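Verein > Turniere > Lustasus-Cup > Häufige Fragen

Lustasus-Cup: Was ihr uns jedes Jahr fragt

November, von der Turnierleitung

Was ist der Lustasus-Cup überhaupt?
Ein Badmintonturnier für Vereinsmannschaften und solche, die sich kurzfristig dazu erklären. Gespielt wird in der Halle Sala in Clomberg, die älter ist als die meisten Teilnehmenden und im Gegensatz zu ihnen nie über ihr Knie klagt.

Wie viele Mannschaften dürfen mitspielen?
12. Wer als dreizehnte Mannschaft anfragt, kommt auf die Warteliste und erfahrungsgemäß auch wieder herunter, denn irgendwo ist immer ein Sprunggelenk verstaucht.

Wie wird gespielt?
Zwei Gruppen, danach Halbfinale und Finale. Eine Begegnung besteht aus einem Herrendoppel, einem Damendoppel, einem Mixed und je einem Einzel. Zwei Gewinnsätze bis 21, Verlängerung nach den üblichen Regeln. Diese stehen im Regelheft, das am Hallentisch ausliegt und dort sehr selten gelesen wird.

Naturfeder oder Plastik?
Naturfeder. Die Bälle stellen beide Mannschaften zu gleichen Teilen. Einigt ihr euch nicht auf eine Sorte, entscheidet die Turnierleitung, und zwar meistens für die billigere.

Gibt es Schiedsrichter?
In der Gruppenphase zählt ihr selbst. Wer gerade frei hat, setzt sich bitte an ein Feld und hilft. Im Finale sitzt jemand auf dem Stuhl, dem man nicht widersprechen sollte, schon weil der Stuhl wackelt.

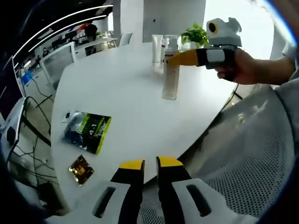 Was kostet die Teilnahme?
Das Startgeld steht in der Ausschreibung und wird mit der Anmeldung fällig. Überwiesene Beträge ohne Mannschaftsnamen im Verwendungszweck betrachten wir als anonyme Spende, bis sich jemand beschwert.

Was kann man gewinnen?
Den Wanderpokal, einen Eintrag auf der Tafel im Foyer und 800 Euro für die Mannschaftskasse, gestiftet von der Druckerei Zevach. Für den zweiten Platz gibt es eine Urkunde auf wirklich gutem Papier.

Darf ich für 2 Mannschaften antreten?
Nein. Auch nicht unter dem Namen des Schwagers. Gemeldet wird vor der ersten Begegnung, danach bleibt die Liste, wie sie ist.

Welche Schuhe sind erlaubt?
Hallenschuhe mit heller, nicht färbender Sohle. »Die habe ich draußen kaum getragen« gilt als Geständnis.

Wo kann man parken?
Hinter der Halle, solange Platz ist, sonst am Friedhof. Die Feuerwehrzufahrt bleibt frei. Im vergangenen Jahr mussten wir das Halbfinale für einen Kombi unterbrechen, der Fahrer stand gerade beim Aufschlag.

Kann man zuschauen?
Ja, und umsonst. Die Tribüne öffnet um 9 Uhr. Bitte keine Blitzaufnahmen und keine taktischen Hinweise an die eigenen Kinder, jedenfalls keine, die man am anderen Hallenende versteht.

Was passiert, wenn wir absagen müssen?
Bis zur Auslosung bekommt ihr das Startgeld zurück, danach nur noch, wenn jemand nachrückt. Absagen bitte schriftlich an die Turnierleitung. Ein Daumen nach unten im Gruppenchat reicht leider nicht.

Abgelegt unter: Badminton, Turniere, Fragen & Antworten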